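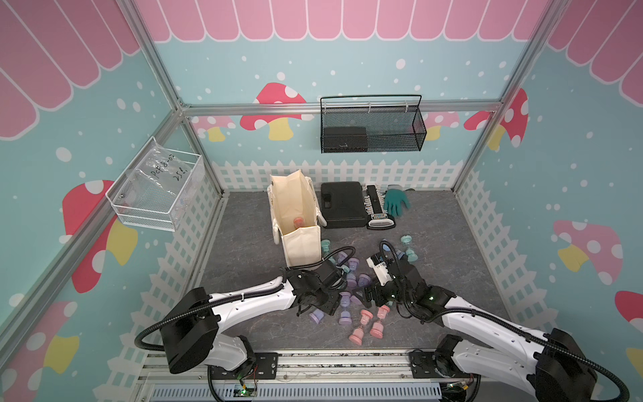
Page last changed: 12 April 2019

Workshop Tips: Getting Two Arms to Tidy a Bench

These are the software notes from our corner of the shop, for people who already have their arms bolted down and talking. If yours still trip the breaker, see the wiring page first. Tips are in the order I learned them, which was a poor order.

Start with the dull objects
Spools are good practice. They have a narrow waist, two flat ends, and no opinions. Put out a few pastel ones and let the planner earn its keep before you show it a work glove. A glove has no correct shape, and your pose estimator will invent one and be very sure of it.

Teach two grasps per spool
A spool standing up and a spool lying down are two separate problems that happen to share a color. For the upright ones, come straight down and close on the waist. For the ones on their sides, turn the wrist until the jaws cross the waist, then descend. Ojo, our perception package, hands back an axis for each spool, and all you need is a test on how far that axis leans. Ours had one grasp for everything until September. We picked up a lot of air.

Leaners go last. Take the easy ones first, then look again, as a leaner often has company and moves when the company leaves.

Look again more often than seems polite
I used to take one snapshot and plan the whole tidy from it. By the third pick the map was historical fiction. Now Ojo refreshes after every release, and the delay is 300 milliseconds, which I spend looking thoughtful.

Give the colors some slack
Lavender and pink drift toward each other under warm bulbs. Set your thresholds under the lights you work in, at the hour you work. Hanna Mykhailiuk tuned hers on a bright morning and had a splendid sorter until supper. If you have patterned walls, mask them out by depth before you do anything with color. Ours are covered in red and pink mushrooms, and an unmasked detector will go foraging.

Split the table, then argue over the middle
Draw a line down the floor in software. Left arm owns the left, right arm owns the right, and a strip in the center belongs to whoever holds the lock. In Skider, our planner, the lock is one entry in the config. Set a timeout on it. Two arms each waiting for the other to go first is very courteous and gets no spools put away.

Dénes Orbán would like it known that the cables count as part of the arm. He is right. The conduit that loops along the outside is wider than the model you downloaded, so pad the collision shape on that side and leave the fingers alone. Padded fingers can't get down between neighbors.

Bags have openings, boxes have lids
A canvas tote makes a fine destination as long as the planner knows where the mouth is. Mark the opening as free space and the handles as things to stay out of. Handles flop, so re-detect them on every trip. Release above the rim. Reaching in looks more professional and ends with the tote going for a ride.

Latched cases should be fixed obstacles until you feel brave. I have not felt brave.

Name your runs
Flurka, the logger, will cheerfully call everything "test" if you let it. Put the date, the object set and the config version in the name. We had 2,000 runs called "test" and one called "test good", and the good one wasn't. Same goes for bags of spare parts: black marker, on the bag, before you put it in the basket.

Slow down near the floor
Full speed is for open air. Below 3 centimeters, drop to a crawl and watch the motor current for a bump. A hard marbled floor is forgiving of spools and unforgiving of fingertips.

Keep a boring replay
Save one recorded session where everything behaved and run it through the planner after each change. Anness, our little test runner, does ours overnight and compares the paths. If a path comes back noticeably different and you only edited a comment, go and find out what else you edited.

Leftovers
Clear old obstacles from the planning map when you restart. Skider keeps them, and will steer around a glove that went home days ago.

The gripper width in the config is in millimeters. The one in the example file is in meters.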